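3. Editioning and Price Formation in the Secondary Print Market

3.1 Edition size as a stated quantity

An edition statement on a print is a claim made by the issuer. It gives the number of impressions that will be sold under one title, in one size and usually in one process. Buyers treat the number as fixed, and most pricing models in the literature enter it as a single variable. Our records suggest that this treatment is too simple for contemporary color work, where the same negative or file may be issued in several sizes, each with an edition of its own.

We therefore distinguish between the nominal edition (the denominator written on the print) and the effective edition (all signed impressions of the same picture, in every size, including artist's proofs). For a print marked 3/7 with two artist's proofs, the nominal edition is seven. If the picture was issued in one size only, the effective edition is nine. If a second size was issued in the same numbers, it is eighteen. The second size is often announced years after the first, and early buyers have limited recourse unless the certificate rules it out.

The difference matters because sellers quote the nominal figure and experienced buyers discount for the effective one. In the Zamora sale records, lots with a known second size sold below lots without one when artist, date and condition grade were held constant. The size of the gap varied by artist and was smallest where the two sizes differed greatly in area. A possible explanation is that very large prints are bought for different rooms and by different buyers, and so compete only weakly with small ones.

3.2 Sources

Sale results were taken from the printed and online catalogs of two auction rooms, Zamora and Plovau. Both publish hammer prices and state the premium separately, which allows all prices to be given here without premium. Dealer prices were taken from the stock lists of Lultby, which were issued twice a year, in March and October. The list dated October 2018 is the last one used. Asking prices on a dealer list are not sale prices, and the two series are kept apart in all tables.

Lots were excluded if they were sold as groups, if the catalog gave no edition statement, or if the print was described as a later impression by an estate. Estate prints raise separate questions of authorship and are left for other work. Portfolios broken up after publication were kept if each sheet was numbered.

Catalog entries were coded on paper first and then entered into Zireo, the database used for all later steps. Each entry was coded twice. Disagreements were settled by going back to the catalog text, and where the text allowed both readings the lot was dropped. Most disagreements concerned process terms. "Pigment print," "inkjet print" and "archival pigment print" were merged into one class, as the rooms do not use them in a consistent way and changed their house style during the period covered.

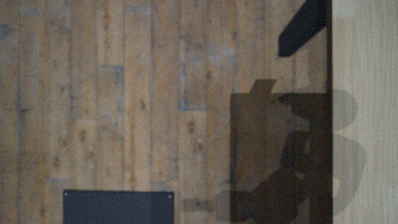
Figure 1. Wood plank floor with pale tabletop at right, seen from above. Computer rendering.

3.3 Condition grading

Condition enters the model as a grade with seven levels. The grade was assigned from the written condition report alone, without reference to the catalog illustration. Illustrations in sale catalogs are reduced in size and corrected in color, and they do not show surface faults such as handling creases, silvering or abrasion. A grade taken from the report is also open to error, but the error can be checked against the wording.

Reports fell into two types. The first type lists faults by location and gives measurements. The second type uses summary terms ("very good overall," "minor wear consistent with age"). Plovau moved from the second type to the first during the period covered. To limit the effect of this change, summary terms were mapped to grades using only those lots that appeared in both rooms and so had a report of each type.

Mounting was coded apart from condition. A print mounted to board by the artist at the time of issue is in its original state, while one mounted later by a framer has been altered. The reports do not always say which is the case. Where the report was silent, the lot was coded as unknown and was kept in the sample. Treating unknown mounts as original raised the estimated effect of mounting slightly and left the other terms unchanged.

Color fading was the hardest fault to grade. Chromogenic prints from early in the period show dye loss that may be even across the sheet, with no unfaded border left for comparison. A report writer with no second impression at hand has no reference for the original color. We expect that fading is underreported for this class, and that some part of the price difference between chromogenic and pigment prints reflects buyer caution about faults that were never written down.

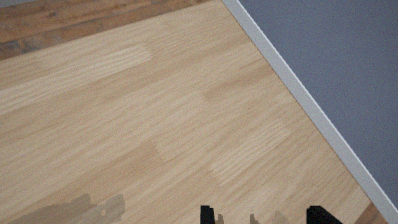 Figure 2. Light wooden surface with visible staves, oblique view. Computer rendering.

3.4 Position within the edition

It is often said that low numbers sell for more. In lithography and etching there was a physical basis for this view, as the plate or stone wears with use. No such wear occurs in photographic or pigment printing. Numbers are also commonly assigned in order of sale, so that a low number may mark an early printing date.

Position was tested in two forms: as a fraction of the nominal edition, and as a marker for the first impression only. The fractional term was small and changed sign between the two rooms. The marker for the first impression was positive in both, but the number of such lots is too low to support a firm reading. The last impression in an edition showed no separate effect in auction results. It did show one in the Lultby lists, where asking prices rose in steps as the edition sold through. This stepped pricing is set by the dealer in advance and should not be read as evidence of what buyers will pay on resale.

Artist's proofs sold at prices close to those of numbered impressions. They were therefore pooled with numbered prints in the main model, with the effective edition adjusted as set out in 3.1.

Contact the editorial office | © 2018 All rights reserved | Back to top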